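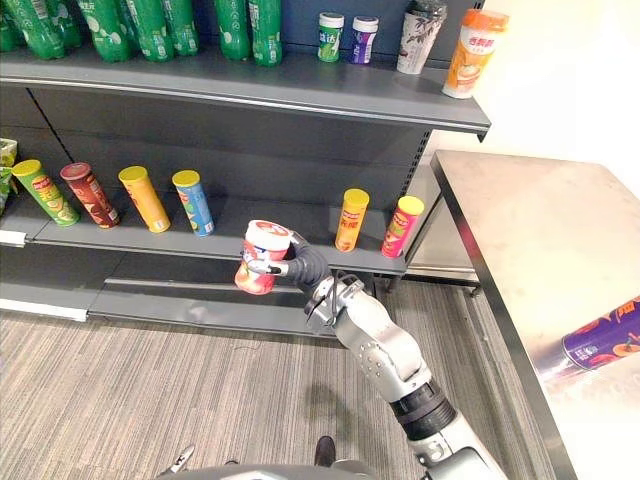
Dramen Miniatures releases Brustside campaign expansion

Dramen Miniatures has released Brustside, the second expansion for its fleet combat game Kimaro. The set is available in March through hobby retailers and the Tallthorpe online store.

Brustside adds 13 plastic ships in two colours, a double-sided harbour mat and a 5-scenario linked campaign. Ship armour and crew losses carry over between scenarios. Revised boarding rules replace the section in the core rulebook, and a free PDF of the changes will be posted on release.

The expansion is for two players and requires the Kimaro core set. Models are supplied unpainted on grey sprues. Glue is not included.

Retailers should direct stock enquiries to the Dramen trade desk.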